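19 Mar 2021

Up before the alarm, rain on the carport. Put the kettle on and stood there until it clicked. There were two slices of bread left and one was the crust, so I had the crust with the last of the plum jam and saved the good one for lunch, then forgot to take it.

Caught the bus from Prurnau with plenty of time. They have moved the stop along past the chemist while they dig up the footpath. A man with a ladder wanted to get on and the driver let him, which I wouldn't have thought was allowed. He held it upright the whole way to the bridge with one hand on the rail.

I have been meaning to write down how the play corner things are going before I forget what order we did it in. So this is mainly that.

The corner is for the library at Pukbridge, for the under-fives, and it has to be ready before the end of March. There will be a little table with a shop at one end and a kitchen at the other. Zixuan is doing the shelves and the cloth and I am doing the crockery and the food, meaning the pretend food. We have a budget of $250 for the lot, and Zixuan spent a fair bit of it on the fabric, which is good fabric. I don't begrudge it. But it means I have been going through boxes of other people's cast-offs, and I've found I like doing that more than buying.

Two boxes came from Morgan Street, from the playgroup that closed. One was nearly all jigsaws with bits missing. I put those straight aside. A jigsaw with a piece gone is no use to anyone under five, they look for the piece and then they cry. The other box was better. Underneath a lot of newspaper was the fruit, and under the fruit a tangle of doll clothes that smelled of camphor. I took the clothes home last week and washed them twice. They still smell of it a bit. I've hung them in the laundry with the window open.

The rest has come in dribs and drabs. The mint mug was in the op shop near the station and I got it for four dollars. It is enamel, so it can be dropped. I turned it over several times looking for chips and couldn't find one that went through. Then a week later I saw the oval basket in nearly the same green, and I bought that too, so now there is a sort of set, although they were never sold together. Mum had a mug like it in the caravan, cream with a blue lip. We weren't allowed to put it straight on the gas, and we did anyway.

Got to the workroom a bit after nine. Zixuan was already there with her coat on and her hands up her sleeves. The heater takes ages in there and the carpet holds the cold. She had brought a thermos and we had a cup each before we started. She told me about her sister's flat, which has a leak over the bath. The landlord says a leak over a bath is the best place for one. She did not find this funny and I tried not to.

We used the white table to try things out. The idea was to put a few pieces together, stand back, and see which ones looked like they belonged in the same kitchen. I wanted to see the colours side by side more than anything. At home I had them all along the windowsill and everything looked green because of the hedge.

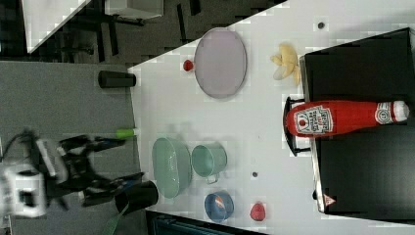
The play kitchen things on the white table, with the bananas and the blue bowl.

The big oval tray is the one I was least sure of. I had thought of it as pink, Zixuan says it is lavender, and we went back and forth and settled on calling it the tray. It has a thin grey rim. On its own it looked like something from a hospital. With the yellow bananas near it it looked quite cheerful, so it stays. It's big enough that two children can carry it between them, or fight over it.

The blue bowl is my favourite. It has a white and orange stripe pattern on it and I think it would have been somebody's breakfast bowl. I nearly kept it. I said so out loud and Zixuan said well, keep it then, and I felt greedy and put it back with the mug. It goes well with the green. She reckons the stripes will be good for the small ones to look at.

We had a proper talk about the strawberry. It's a good bright red and you can tell what it is from across the room. Her worry was size. She has a nephew who puts everything in his mouth, and she has got one of those cardboard tubes you test things with, if it fits in the tube it is too small. She had left the tube at home, of course. So the strawberry is on the maybe list, along with the other small red bits, until she brings it in. I wrote TUBE on the back of her hand in biro. The bananas will be fine. They are a whole bunch, all joined, and you couldn't get them down anything.

I also want the fruit to have a place where it lives. At the playgroup it all went in a tub at the end of the day, fruit and cars and blocks together, and the next morning the children tipped the whole tub out to find one thing. So my plan is fruit in the green basket, and the mug and the bowl on the low shelf where they can be seen. I'd like to trace round the bottom of each thing in pencil on the shelf so the children can match it up when they pack away. Zixuan isn't convinced. She has painted that shelf and doesn't want pencil on it. We might do it on paper and stick the paper down.

Then the black cup. I like it, she doesn't. She says black looks dirty in a kitchen for little ones. I said half the cups in real kitchens are black now. We left that one alone. I expect it will come down to whether we have enough cups without it, and we don't.

Had lunch late as I'd forgotten my bread. Went down to the bakery and got a cheese and onion roll for me and a finger bun for Zixuan, who doesn't eat lunch, she eats buns. It had stopped raining by then but the gutters were still going. There was a dog tied up outside the bakery with a coat on that was too short for it, the whole back end sticking out.

In the afternoon we did the list. I'm copying it here in case I lose the other one, which is on the back of an envelope.

Wash everything again in hot water, even the things that look clean.
Soft cloth for the table, dark colour.
Cups - need more, any colour, no glass, no china.
Wooden spoons, short.
Something for a till.
Ask at Drarna about the little chairs.
Tube!

Drarna is the furniture place out past the roundabout. They had seven little chairs in the window in the summer and I walked past them more than once thinking of this. We only need four. I rang from the footpath where the phone works and the woman said they still had some but she would have to go and look how many, and then she put the receiver down on something and I could hear her walking away and a radio going. I waited a good while. In the end it cut out. I'll ring again tomorrow, or go out there on the 327 if it's dry.

For the till, Zixuan thinks a shoebox with the lid taped on and buttons drawn on it. I think they will have it flat by the first morning. My brother has an old adding machine in his shed, a heavy thing with a handle, and children love a handle, but I would not like it dropped on a foot. I said I'd ask him anyway. He won't have found it by March, or by next March.

We packed up about four. I wrapped the bowl in a tea towel and put it inside the basket, with the mug beside it and the bananas on top. I carried that home with me on my knee to wash. A little girl across the aisle watched the bananas the entire way. Just before the bridge she asked her father if she could have one and he said they belong to the lady. I said they weren't real, and she said she knew that.

Home by five. The washing had blown off the line and was along the bottom of the fence, all of it, the good pillowcases as well. Did them again. While the machine was going I filled the sink and did the play things in the hottest water I could stand. The bananas float. The mug had a brown ring inside that I'd taken for a stain and it came off with bicarb, so that was worth doing. I dried them all and put them along the bench on a towel.

Tea was the rest of the soup with some barley thrown in. Too much barley, it set like porridge, and I had to let it down with water from the kettle. Ate it at the bench beside the fruit.

Zixuan rang at half past seven to say she'd found the tube and also that the leak at her sister's has moved and is now over the hall. She had measured the shelf as well and thinks the tray will only fit if it goes in on a slant. I said could it go on top. She said on top was for the plant. I hadn't heard about a plant. We'll have to talk about the plant.

Need bread, bicarb, biro, and something for moths.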